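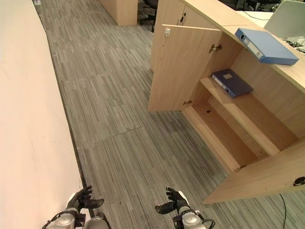

Storage cabinet on the office aisle, doors open.

Records Storage Consolidation, Parsa office
Progress report to the Ornico workplace fund
Wed 13 March
Prepared by Zofia Kurek, facilities and records

1. Purpose of the grant

The fund agreed in December to pay for the consolidation of paper records held at the Parsa office. The work covers three things: moving binders out of the rented basement store, fitting them into the low cabinets already standing along the office aisles, and setting up a register so that a binder can be found without asking the person who last used it. No new furniture is being bought under the grant. The money goes on labels, replacement hinges and catches, secure disposal and staff hours.

2. Position at the date of this report

The basement store held 200 binders when the work began. Of these, 106 have been checked, relabelled where needed and given a cabinet and shelf number in the register. A further 18 were found to be past their retention date and have gone for secure disposal, with the certificates filed under the project code. The rest are still in the basement, mostly supplier correspondence and older building files.

The lease on the basement store has not yet been ended. Notice will be given once the supplier files are out.

3. Cabinets

All cabinets on the main aisle have been emptied of stationery and wiped out. Doors were checked for swing and for clearance against the aisle. With both doors open the units take up a good part of the walkway, and users have been asked to close them when they leave. The carpet was vacuumed before filling started and will be done again at handover.

Worn catches are being replaced as they are found. Spare parts came from Pultano and the fit is acceptable, although the screws supplied were slightly long and shorter ones had to be bought locally. The cost is small and has been charged to sundries.

4. Binders and labelling

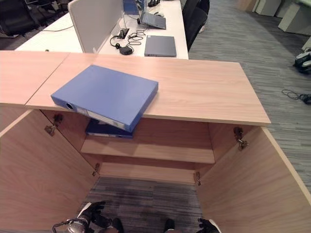
Lever-arch binders were kept as the standard format after a short trial of box files, which wasted shelf height and were awkward to take out with one hand. Existing binders are reused wherever the mechanism still closes properly. Colour carries no meaning in the new system: a light blue binder and a navy one may belong to the same series, and both carry a pale label strip on which the reference is entered. The cabinet tops serve as the sorting surface, with each binder laid flat there before it is given a place inside. Nothing should be left on the tops at the end of the day, and this is checked on Fridays.

Label text was set too small in the first print run. Several users reported that they had to bend down to read it, particularly on the lower shelves. Genowefa Zalewska has prepared a second layout with the series code in larger type and the year on its own line. Relabelling of the binders already placed will be done cabinet by cabinet and should not hold up the remaining moves.

5. Register

The register is kept in Cluteo, the document system in use across the office. Each entry gives the series, the years covered, the owner, the retention date and the location. Search by owner works. Search by year does not yet work for binders that cover more than one year - the field accepts a single value only. A change request has been raised. Until it is dealt with, the first year is entered in the field and the full range is typed in the notes.

6. Spending

Staff hours are slightly over plan because of the label problem. Disposal is under plan. Parts are on plan. No transfer between budget lines is requested at this stage.

7. Open points

Three binders listed in the old index have not been found. Their owners have been told and a search of the basement shelving will be made when it is cleared.

The building files contain folded drawings which do not sit well in a lever-arch binder. A decision is needed on whether to scan them or keep them flat elsewhere. A costed note will be sent separately.

8. Next period

Move the supplier correspondence. Complete relabelling on the main aisle. Give notice on the basement store. Issue a one-page guide to users on borrowing and returning binders, with the register location printed at the top.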